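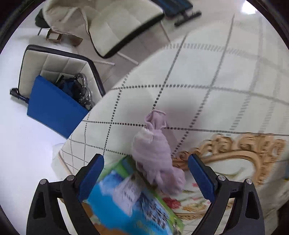

Last updated: June

June – By Teresa Costello

Wool wash at four times the price

A stack of leaflets has turned up on the counter at Ó Riain, next to the needle gauges, and if you have bought yarn there lately you probably have one in your bag. They are for Morkach, a liquid wool wash made by a company called Terklow, and they say that knitwear washed in it shrinks 66 percent less. Three of you have written to ask whether it is worth the money. I bought a bottle. I have also read the leaflet more times than it was meant to be read.

Start with the 66 percent. Less than what? The leaflet doesn't say. It could be less than the same sweater washed in ordinary detergent on a hot cycle with the jeans, and any of us could beat that with dish soap and a sink. It could be less than plain water, which would be far more interesting, and I would expect a company that had shown such a thing to say so in large type. There is a small star beside the number. The star leads to a line at the bottom of the back page, and the line says "based on in-house testing." That's the whole note.

I wrote to the address on the leaflet and asked what had been washed, how many pieces, at what temperature and against what. I got a friendly reply the same afternoon thanking me for my interest and giving me a discount code. I wrote again. The second reply had the same discount code in it.

It helps to remember what shrinking is. Most of the time, when a wool hat comes out of the machine fit for a doll, it has felted. Wool fibers have tiny scales on them, and when they are wet and get rubbed together they creep along and lock. Rough handling does most of the damage, and warm water and soap help it along. You can buy the gentlest wash in the world, and if the drum is tumbling hard, your hat is still going to be knocked around in there. A milder soap might slow things a little. I am willing to believe that. I am much less willing to believe that it does most of the work, and when I read the instructions on the Morkach bottle I believe it even less.

The instructions say: use cool water. Do not rub or wring. Soak, press gently, roll in a towel, dry flat. Do you see the problem? Anyone who follows those steps has already done nearly everything that keeps a sweater its own size. If it comes out fine, the bottle gets the credit. If it comes out small, well, you must have rubbed.

So I tried it at home, in a way that I want to be plain about. I knitted a long strip from one ball of untreated wool, bound it off in sections and cut it into matching swatches. Some went into the sink with Morkach, some with the cheap dish soap I always use, and some with nothing but water. Same temperature as near as I could manage with a kitchen thermometer, same soak, same towel, dried flat on the same rack. After several washes I laid them out and measured them, and I could not have told you which was which without the colored thread I'd tied in the corners. My brother Cillian couldn't either, though he will be the first to tell you he wasn't trying very hard.

Then I put a second set through the machine on a regular warm cycle, which the bottle tells you not to do. All of them felted. The Morkach ones may have been a hair bigger. One of the water ones was bigger than that. I don't put any weight on it, and neither should you. A few swatches in one kitchen don't prove a thing, and my tape measure has been chewed by a dog. If somebody wants to do it properly, with more wool and somebody else doing the measuring, I'll happily print the results even if they make me look silly.

Some things in its favor, in fairness. It smells nice, something like cut grass. It's a no-rinse wash, so you skip a step, and if lifting a soaked cardigan in and out of the sink hurts your wrists, that might be worth paying for all by itself. It did not leave the swatches stiff or sticky. And wool washes in general aren't a scam. Some regular laundry detergents contain enzymes that break down protein, and wool is protein, so I wouldn't use those on anything you care about week after week. Plenty of mild soaps without them are on the supermarket shelf, though, and they don't come with a star and a footnote.

What bothers me more is the back of the leaflet, where it says Morkach can "restore" pieces that have already shrunk. Please be careful here. You can sometimes coax a slightly tight sweater out a bit by soaking it and pinning it to shape while damp. Hair conditioner in the water is an old standby and I've had decent luck with it, or maybe I've had decent luck with the pins. But once a thing has truly felted, with the stitches closed up so that you can't see between them, the fibers are tangled for good. I wouldn't spend anything on trying to undo it. Cut it up for mittens or slipper soles.

I asked at Ó Riain whether they had tested it before putting it on the counter. They had not, and they said so without any fuss, which I appreciated. They were sent a case and it's selling. A shop can stock what it likes. I would only ask that the leaflets be moved away from the baby yarns, where a new parent with a drawer full of hand knits from relatives is likely to read "66 percent" and reach for a wallet.

There is also the sticker on the front of the bottle that says "Loved by 2626 knitters." I have no idea who they are. I gave my email to get the discount code, and I have a nasty feeling that there may now be 2627.

My advice is the same as it was before the leaflet. Cool water, a mild soap you already own, hands off while it soaks, and keep it away from the dryer. If a piece is a gift and you don't know what it's made of, treat it as untreated wool until you learn otherwise. Knit a spare swatch when you finish a project and wash that first.

The rest of my bottle is going on the swap table at the Trevcombe knitting circle this Sunday, along with the swatches, felted ones included. Come and measure them yourselves. Bring your own tape.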